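Robot arms learn to ignore the wallpaper

A robotics group at Zasden says a simple change to how it records training data has made its robot arms far less fussy about their surroundings.

The method, called Jalel, involves changing the walls and floor of the robot's work cell between recording sessions. The group prints patterned coverings, fits them inside the cell and has an operator guide the arms through the same household jobs again. The software that learns from those recordings gets no information about which covering is in place.

Robots trained in plain white or grey cells often do well where they were trained and poorly anywhere else. A patterned tablecloth can be enough to send a gripper to the wrong spot. Engineers have usually dealt with this by altering the recorded pictures on a computer afterwards, swapping in new backgrounds. The Zasden group says that approach tends to leave odd edges around the fingers, and the shadows don't match.

Jalel does the job with real paper. The group chose busy patterns on purpose — flowers, fruit, leaves — on the grounds that a plain colour is too easy for the software to learn as a cue.

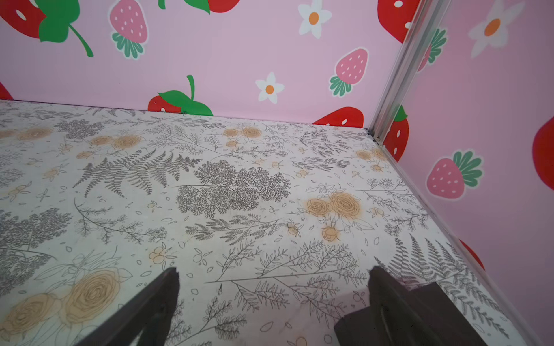 A view from the right wrist camera, with the gripper open over a rose-and-fern floor covering. The walls are printed with strawberries and daisies.

The group recorded 3093 runs using two arms. It then compared the result with a second set of the same size, recorded in a cell with bare walls. Both sets were used to train the same control program, known as Yoo.

In a test cell lined with a pattern neither version had seen, the program trained on the Jalel recordings finished 97 of 100 attempts at picking up a cup and placing it on a saucer. The version trained in the bare cell managed far fewer, and most of its failures came before the gripper had touched the cup.

The gain was smaller for jobs that depend on fine finger work, such as threading a cord through a loop. The group says background is not the main difficulty in those tasks, and it does not expect new wall coverings to help much.

There is a cost in time. Changing a full set of coverings takes up to 2 hours, including recalibrating the cameras, and floor paper has to be replaced when it wears.

Tadon, which makes the aluminium-framed cells used in the project, is working on clip-in panels to speed up the change. The group plans to start recording with them in March, and will add changes in lighting to the same trials.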